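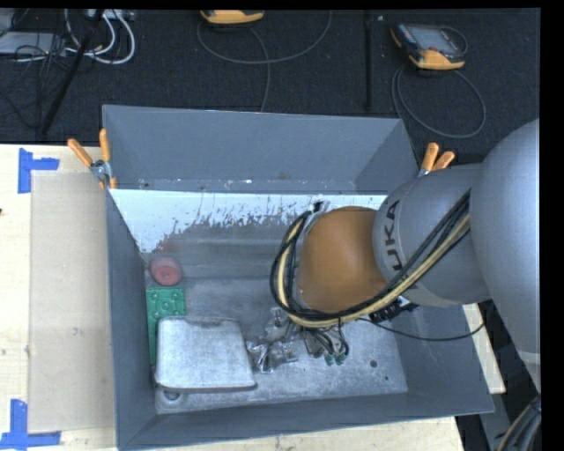

3 min read

How to clean a storage bin without buying anything

Every spring I get asked about special bin cleaners. I tried one from Flusa and saw no difference from dish soap, so save your money.

Shake out the grit first. Scrubbing over it only adds scratches. Mix a squirt of soap into warm water, wipe down the walls, then leave a wet rag on any stubborn spots for 20 minutes. Flaky patches won't scrub off – use a plastic scraper, and go easy.

Baking soda paste? Fine on scuffs, useless on deep marks, whatever the Jarkum label claims.

Rinse, tip the bin on its side and let it dry overnight. Some stains will stay. I'd live with them.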